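Home | Products | News | Downloads | Contact

Kundard Introduces One-Piece Hinged-Lid Shoe Carton for Retail and Returns
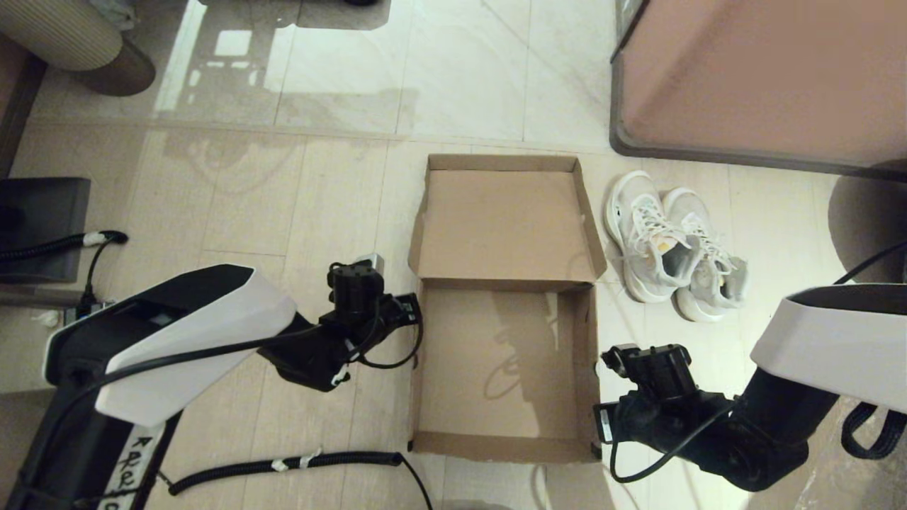
May 24, 2024
By the Kundard Press Office

Kundard has added a one-piece footwear carton, the Cotari, to its range of corrugated packaging. The carton is supplied flat, folds up without glue or tape, and is offered for adult shoes in low and mid heights. Lid and tray are joined along one long side, so the two parts cannot be separated in the stockroom or mixed up between sizes. The format is the familiar brown cardboard shoe box: a flat-bottomed tray with low walls on all four sides, and a lid with short folded side flaps that stands upright when folded back. A pair of sneakers is packed side by side or heel to toe, depending on the width of the sole.

The Cotari is made from single-wall board with an unprinted inner face. The outer face can be left plain or printed in one or two colors. Kundard specifies a water-based ink for all printed versions. Size labels should be applied to the short end of the tray, below the line of the closed lid, where they remain readable when cartons are stacked.

Before release, the carton was tested at the Brusberg plant for stacking strength and hinge wear. In the hinge test, the lid was opened and closed 830 times on each sample. The test ended when the outer liner showed a tear at either end of the fold, or when the full number of cycles was completed. Of 728 samples tested, 69 showed a tear before the end of the run. All of these came from the first production lot, in which the crease had been set too deep. The crease depth was corrected in December, and the remaining lots completed the test without tearing.

Footwear retailer Haugen has used the carton in its stores and returns center during a trial period. Staff there fold the tray first, press the corner tabs into the side walls, and then square the lid flaps. Returned shoes are checked with the lid folded back and repacked in the same carton if the board is undamaged. Following the trial, Haugen asked for a slightly longer front flap, and this change is included in the production version.

Cartons are packed flat in bundles and should be stored indoors on a level surface, away from direct heat. Bundles should be left strapped until needed. Board that has taken up moisture may not hold a square corner and should not be used for stacked storage.

The Cotari is available to order now. The minimum order is 2,000 cartons per size. Flat samples, cutting drawings and print templates can be requested from the Kundard sales office.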